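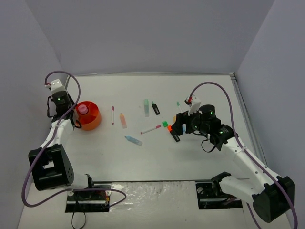 Markers, highlighters and the round container.

Dean Heywood has strong feelings about pens, and he would like it known that he didn't ask for them. "I wanted to have opinions about wine," he says. "I got stationery."

He looks after the supplies at Hattar, a shared studio above a tile shop in Fallumow, where 24 people rent desks and, by his reckoning, every one of them steals highlighters. Last November he emptied the drawers, the window sills and the inside of the piano, and came away with roughly 300 pens. Two of the drawers had to be forced.

"You'd think people would be embarrassed," he says. "They came over and started picking out favourites."

His method begins with tipping things out. Heywood won't sort from a drawer, where he says you only ever meet the same six pens on top. Everything goes on a pale surface, spread well apart, and each one gets a scribble on the back of an envelope. A marker that squeaks is given a second go. A marker that squeaks twice goes in the bin, whatever its owner says about storing it upside down.

"I've heard the upside-down speech," he says. "I've given the upside-down speech. It was still dead."

Highlighters are kept apart from markers, a rule he brought with him from Miltard, the print shop where he spent his twenties. People in a hurry grab whatever is fat and has a lid, and he still remembers a wedding order of service with a thick black line through the second hymn. The couple, he says, were quite nice about it. The organist wasn't.

What about containers? He softens. He likes a round one, for no reason he can defend, and has turned down a very expensive desk tidy from Rulleo with a separate slot for everything. "Slots are for people who put things back."

He checks the stock every fortnight now, usually at about four in the afternoon, when the studio is too tired to argue. I ask whether the numbers are holding up. He looks at the biro I've been taking notes with, which I picked up on my way in, and holds out his hand.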